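Storage and Blade Condition of Hand Tools in a Small Packaging Workshop

Student project report, Materials and Workplace Practice module
Femke Van Leeuwen
Submitted October 19, 2023

Summary

The project examined how corrugated board is cut, stored and wasted at Bulton, a small firm that makes short-run transit packaging. The main concern was the loss of board between delivery and finished blank. A sample of 2,652 blanks was inspected over one production period. Waste was found to depend more on board moisture and cutting direction than on the experience of the operator. Recommendations are given in section 6.

1. Background

Bulton supplies boxes, dividers and corner pieces to customers who order too few units to justify a die. The largest of these customers is Floveo, which ships glass fittings and changes its carton dimensions several times a year. Orders for Floveo are therefore cut by hand from full sheets, using steel rules and templates made in the workshop.

Hand cutting has a low set-up cost. Its disadvantage is that the quality of the edge varies from blank to blank, and a poor edge often leads to a poor fold. The firm had kept a reject tally since January but had never separated rejects by cause. Sheets damaged in delivery were counted together with sheets spoiled at the bench, so the tally could not be used to decide where effort should go.

Two grades of board are in regular use. The single-wall grade is bought from Jeltholm and arrives on pallets wrapped in film. The double-wall grade comes through a merchant, Morgan, in smaller lots, and is stored flat on racking beside the loading door. This difference in storage position became important later in the project.

2. Aims

The aims agreed with the firm were as follows.

To divide rejected blanks into delivery damage, measuring error, edge tearing and fold failure.

To find out whether moisture content affected the rate of edge tearing.

To compare cuts made along the flutes with cuts made across them.

Printing faults and glue failure were excluded. Both occur after the blank has left the cutting bench and would have needed a separate inspection point.

3. Method

Blanks were inspected after cutting and before creasing. Each reject was marked with a single cause. Where two causes were present, the earlier one in the process was recorded, so that a sheet already crushed in delivery was not also entered as torn.

Moisture was measured with a pin meter at three points on each sheet: two opposite corners and the centre. The mean of the three readings was used. The meter was checked against oven-dried offcuts at the start of the work, and the readings were found to be slightly high throughout. No correction was applied, as only the difference between sheets was of interest.

All bench cutting was done with retractable utility knives. Operators were asked to snap to a fresh blade segment at the beginning of each batch of 100 blanks so that blunting would not obscure the other results.
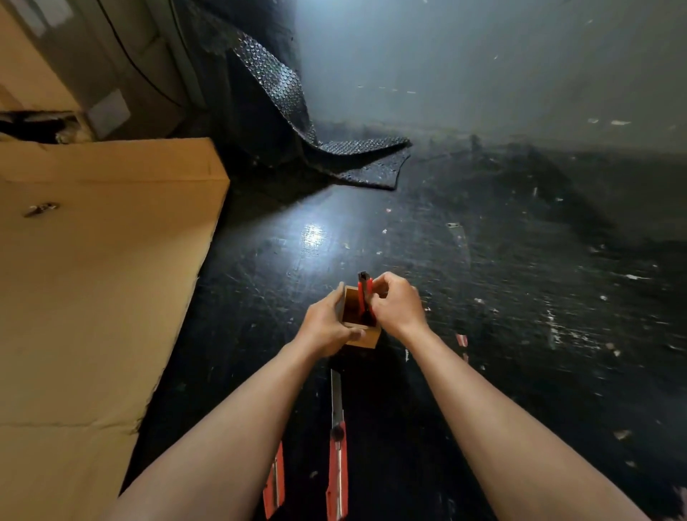 Photo: F. Van Leeuwen

Knives of one type were used throughout the trial. Each cut was made in two passes for single-wall board and three for double-wall, the first pass being a light one to open the liner. Before the trial some operators had used a single heavy pass on single-wall board. This is faster, but it compresses the flutes ahead of the blade and would have introduced a further variable.

The direction of cut was recorded from the cutting plan and not from observation. It is possible that a few sheets were turned on the bench to suit the operator, in which case the direction entered will be wrong. This was not thought to be common, as the templates are marked with an arrow and a turned sheet gives a blank that will not crease properly.

4. Results

Edge tearing was the largest cause of rejection, followed by fold failure. Delivery damage was smaller than the firm had expected. Measuring error was the least frequent cause, with 26 blanks in the whole sample, nearly all from a single template that had been trimmed short on one side. The template was withdrawn when the fault was found, and the affected blanks were left in the totals.

Tearing was noticeably more frequent in double-wall board. When the double-wall sheets were separated by rack position, those from the bay nearest the loading door gave the highest moisture readings and the most torn edges. Sheets from the inner bays behaved much like single-wall board, although the number of these was limited.

Cuts across the flutes tore more often than cuts along them. The effect was present in both grades but was weak in dry sheets. In damp sheets the outer liner tended to lift and drag ahead of the blade, leaving a ragged strip along the cut. The damage was usually worse at the end of the cut, where the rule is held less firmly.

Operator experience had little effect on tearing. It did affect the time taken per sheet — the slowest operator took nearly twice as long as the quickest — and the number of blanks recovered from a part-used sheet.

5. Discussion

The results suggest that the firm's existing view, that most waste comes from damaged deliveries, is not correct. It probably arose because crushed corners are easy to see at the pallet, while torn blanks are dropped into the baling bin one at a time.
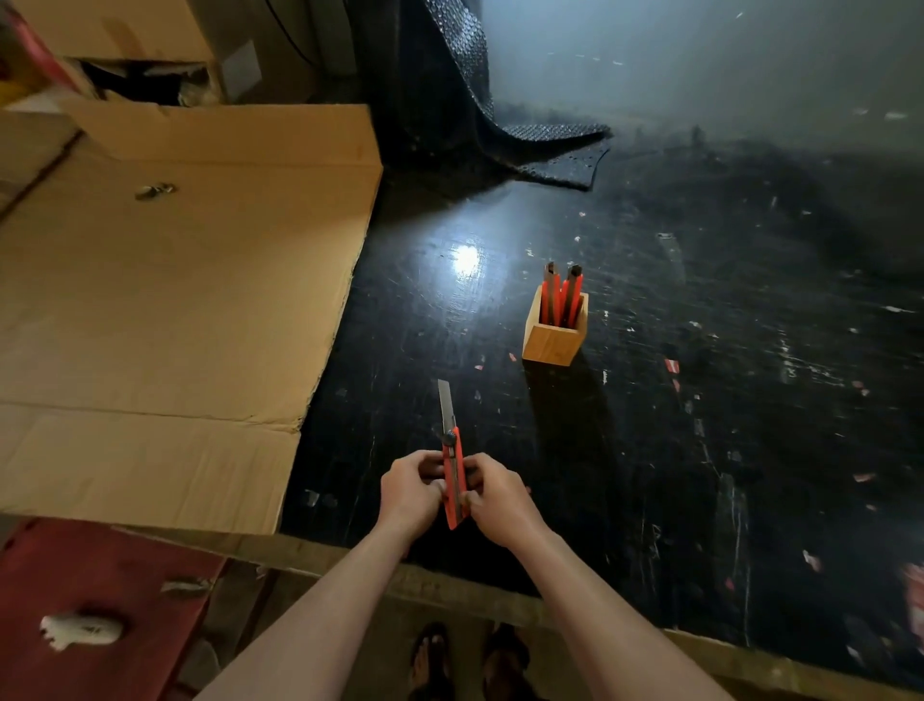
Page 7

The influence of moisture agrees with what would be expected of paper-based board. Damp liner is weaker and stretches before it parts. A sharp edge reduces the force on the liner but does not remove the effect, and torn blanks were found in damp sheets even at the start of a batch.

Two limitations should be noted. The trial covered one period only, and humidity in the building is likely to differ at other times of year. The snapping interval was also fixed by agreement and was not itself tested. It may be too short for single-wall board, where blades appeared serviceable at the end of the batch, and a longer interval would reduce blade use.

The cost of waste was estimated from the purchase price of board alone. On this basis, an order of 2,000 blanks for Floveo in double-wall board loses enough material to cancel most of the saving gained by not making a die. Labour was left out of the estimate because torn blanks are replaced during normal cutting and the time is not booked separately. The true cost is therefore higher than the figure supplied to the firm.

6. Recommendations

Double-wall board should be moved from the bay beside the loading door to the inner racking. The space is at present taken up by flat-packed dividers, which are less sensitive to damp.

Sheets should be kept in the cutting area overnight before use.

Cutting plans for double-wall board should place the longer cuts along the flutes where the blank allows it. For the current Floveo carton this would mean one fewer blank per sheet, and the change should be tried on a small order first.

The reject tally should be kept under the four headings used in this report. A printed sheet is supplied in Appendix B.

7. Further work

A repeat of the inspection in winter would show whether the moisture effect becomes stronger. The blade interval could be tested at the same time by letting half the batches run longer before snapping. Fold failure was recorded but not studied, and some of it may be due to the creasing wheel, which was last adjusted before the present grade of single-wall board was introduced.

Appendix A: Moisture readings by rack position
Appendix B: Reject tally sheet
Appendix C: Cutting plans for single-wall and double-wall board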